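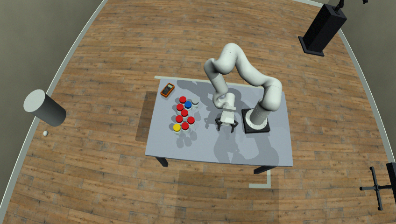
Jullbridge changes rules for storing household records after water damage claims

July 13, 2025

The town of Jullbridge has revised its guidance on how small offices and home businesses store paper records, following a review of water damage claims filed in the Weseck district. The new text took effect at the start of the month and replaces a version that dealt mainly with fire.

The review covered 1056 claims. Most involved ground-floor rooms where boxes of paper stood directly on the floor. In those cases the lowest layer of paper was usually lost even when the water was shallow, and the boxes above it often collapsed as the bottom one softened.

Under the revised guidance, paper that must be kept by law should be stored at least 14 inches above floor level. The earlier version gave no height. Open shelving is acceptable if the lowest shelf meets the limit. Cardboard boxes are still allowed, but only on a shelf or a raised platform.

The guidance also deals with walls. Cabinets and shelves should stand 2 inches clear of any exterior wall so that air can move behind them. Inspectors in Weseck found mold on the backs of folders in rooms that had never flooded -- the moisture had come through the masonry.

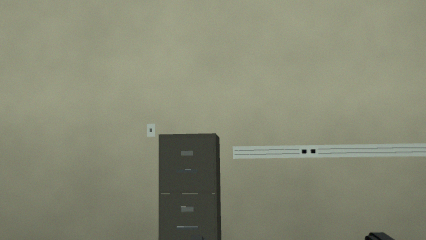
Who is affected

The rules are binding for businesses that hold a town operating license and keep customer records on paper. For private households they are advisory. Licensed businesses with less than 400 square feet of floor space may apply for a longer period to comply, using the form issued with the license renewal.

Ernley, the neighboring town, adopted a similar text in June. Its version sets the same height but does not require a gap behind furniture. Businesses with premises in both towns must follow the stricter rule at the Jullbridge address only.

Drying and disposal

A new section covers records that are already damp. Wet paper should not be sealed in plastic bags at room temperature. Single sheets can be laid out on blotting paper, while bound volumes should be frozen until they can be treated. Bahrami, a document drying firm based in Weseck, will take frozen material from license holders under a contract with the town.

Records past their retention date may be discarded without drying. A written list of what was discarded must be kept with the remaining files -- a plain inventory by year and type is enough.

Inspections under the new text will be combined with the regular license visits. No separate fee will be charged.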